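3.2 Stimulus items and coding of relapse narratives

The corpus was drawn from two online music news outlets, Momeo and Honard, both of which publish short items on recording artists and link out to longer radio or podcast interviews. Items were kept if they reported a musician's own account of dependence on alcohol or other drugs, and if the account included a period of sobriety. Items based only on court records or on unnamed sources were left out. After duplicates were removed, 203 items remained. Honard republishes a large share of its copy from partner sites, so an item was treated as a duplicate when its first paragraph matched that of an earlier item, whatever the headline.

Each item was coded for three features: who is credited with the recovery (the artist, a fellow performer, a family member, a treatment service or a religious body), whether the headline names a second celebrity, and whether the text ends before the account is complete and sends the reader elsewhere. The last feature matters for our purposes, as the part of the story most often held back is the part dealing with help received. Two coders worked separately and settled differences by discussion. Agreement was lowest for the first feature, mainly where an artist thanked several people in one answer.

For the reading task, 40 items were reset in a plain page layout built with Melis. Adverts, reader comments and links to related stories were stripped out. Publicity photographs were also removed, as a well-known face could prompt recall of the artist's catalogue and affect the sympathy ratings. 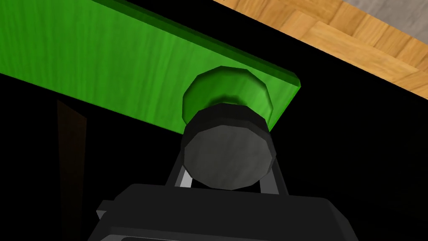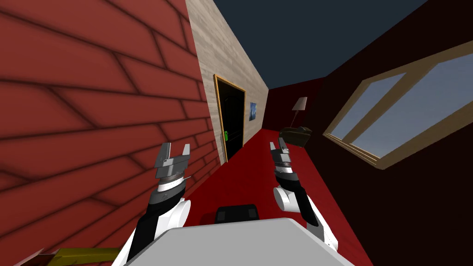

Figure 2. Two rendered images. First image: green plank with a round knob on its underside. Second image: two-armed robot between a red brick wall and a dark maroon wall.

Participants were recruited through the Prorneck panel and read the items on their own devices. After each item they rated how far the artist was responsible for the recovery, how believable the account was, and how likely they would be to follow the link to the full interview. Ratings were given on a sliding scale and could not be changed once the next page had loaded. Item order was shuffled for each reader.

Text length was capped at 1,000 words. Most items fell well below this limit, but a small group of longer features on Momeo had to be shortened. In these cases whole paragraphs were cut from the career summary, and the passage on relapse and recovery was left as published. Direct quotations were never altered.

Headlines were kept in their original wording, including spelling errors. We considered correcting them but found in piloting that readers took errors as a sign of a low-quality source, and this judgement is part of the ordinary reading of such items. The effect of headline errors is therefore entered as a control in the models reported in Section 4.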